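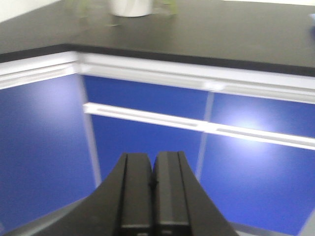 January 3, 2018

SALLSIDE OPENS ITS KITCHEN WORKTOP ROOM IN GALBRAITH

Happy new year from all of us at Sallside! I've been itching to tell people this since before the holidays – our new worktop room in Galbraith opens its doors this month, and you're all invited to come and lean on things.

We've put in 35 tops, mostly dark ones, over bases in glossy colours (blue is my favourite, and I've had to fight for it). The range is called Plemunon and it was drawn up by Dezső Gulyás, who spent most of last year bringing me edge samples and asking which one I'd rather bump my hip on. We went for a thick black edge on the dark tops. I love it with white framing underneath, and Dezső still thinks the framing should be grey.

"I want people to put their own pots and plants on it and see how it looks at home," says Dezső. So do bring one along!

The room is at 62 Skarkesari Road, open Tuesday to Saturday all through January. Small offcuts are free to take away, up to 3 per household. Tea is on, and there's parking round the back.

For photos, prices or a nosy round before opening, ask for me at the front desk.

Evander Chisholm, Sallside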